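Unit 4 Handout: Evaluating a Packaged Two-Arm Workcell
Course: Introduction to Applied Automation
Issued 1/13/22

Purpose of this handout

Students are asked to review a packaged workcell as a buyer would. The product under review is the Kukach bench cell, sold as a kit by Jetinley and offered with a support plan from the same firm. Please read these notes before the February lab session and bring a printed copy.

What the kit includes

The Kukach is supplied with 2 arms, their grippers, an aluminum frame, and the control software. The table surface, wall covering, and work objects are chosen by the customer. The listed weight of the full kit is 38 kilograms without the table. The base price is $1,110, and the optional support plan adds $900 for the first year.

Students should note that the support plan costs nearly as much as the kit itself. The review must state whether the plan is worth its price for a teaching lab, for a small workshop, or for neither.

Work area and reach

Both arms are bolted to one rail along the front edge of the table. This leaves the back and sides of the cell open for work objects and storage, but it also means that the arms share the middle of the table. The software can set a keep-out zone for each arm. The zones are off when the kit is delivered and must be turned on by the user. 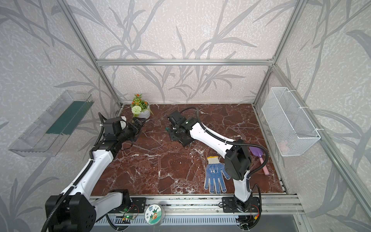 Figure 4.1. Two-arm bench cell with garden objects: potted plant, dotted work glove, and toy trowel.

Garden objects are used in this unit as test items of mixed shape and stiffness. A glove is soft and lies flat, while a trowel is rigid and has a narrow handle. When planning a pick, record the approach direction, the grip point, and the height at which the fingers should close.

Cabling deserves separate attention in the review. Cables that run along the outside of an arm are easy to inspect and replace – they also need enough slack for the full range of motion. Check the ties at each joint before powering the cell.

Written review

Submit two pages covering the following points.

Setup: clarity of the manual and tools required.
Reach: areas of the table served by one arm, by both, or by neither.
Grip: suitability of the parallel fingers for soft and rigid items.
Cost: kit price, support plan, and likely spare parts.

Compare the Kukach with the Cilau single-arm kit described in Unit 3. Reviews that repeat the seller's brochure will be returned for revision.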